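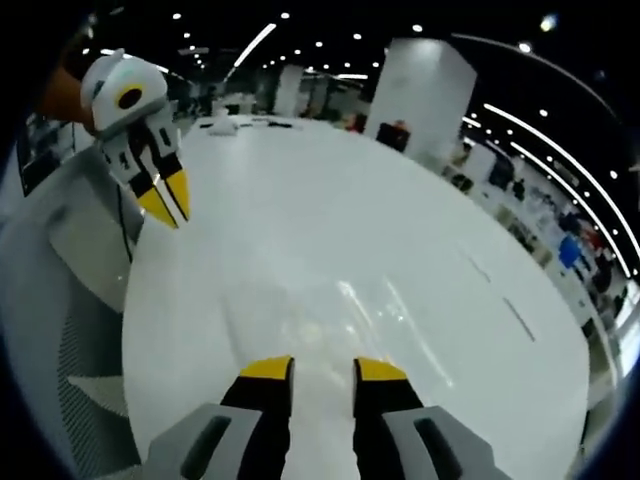

Subject: Re: [rinutcombe-allotments] Slugs again

Evening all,

On Sunday someone wrote:

> Has anyone found anything that works on slugs? I put out 4 trays of
> lettuce and there are 2 plants left. I've tried eggshells, coffee
> grounds and a whole roll of copper tape. I'm about ready to give
> up and buy my salad like everyone else.

Oh, please don't give up! I lost the lot last March and sulked for weeks, so you have my full sympathy. Eggshells did nothing for me either (I think mine rather enjoyed them) and the coffee just went mouldy.

What has helped is growing everything on in pots until it's a decent size. I used to plant out as soon as there were two proper leaves, and of course they were gone by breakfast. Now I wait until the roots are showing at the bottom of the pot, and water in the morning so the bed has dried off a bit by dark. I still lose a few, but we get salad most of the summer.

The other thing is nematodes. I had a pack from Gagnon last year and it did the potato bed nicely, though you do have to wait for the soil to warm up, and they want keeping in the fridge next to the butter. If three of us went in together we could share a big pack – shout if you're interested.
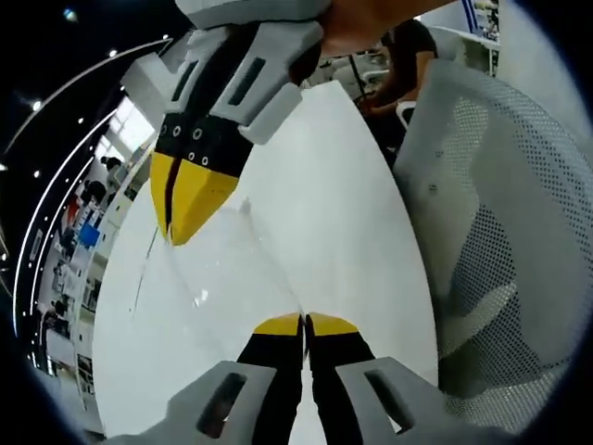
Going out with a torch is still the best method I know, grim as it is. I go up at ten or so with a bucket and do the lettuces first, then the beans, then under the planks by the water butt, where they all seem to hold their meetings. I can't bear touching them, so I'd love something with a pair of yellow tips that close up neatly like those, as it would be so easy to see what you were doing in the dark. My old kitchen tongs are too wide and squash half of what they pick up.

Variety matters too, I think. The red lettuces get left alone far more than the green ones on my plot, and they hardly touch the rocket. I've got spare red seedlings in the cold frame, so help yourself, just leave me the tray back.

See you up there,
Plot 3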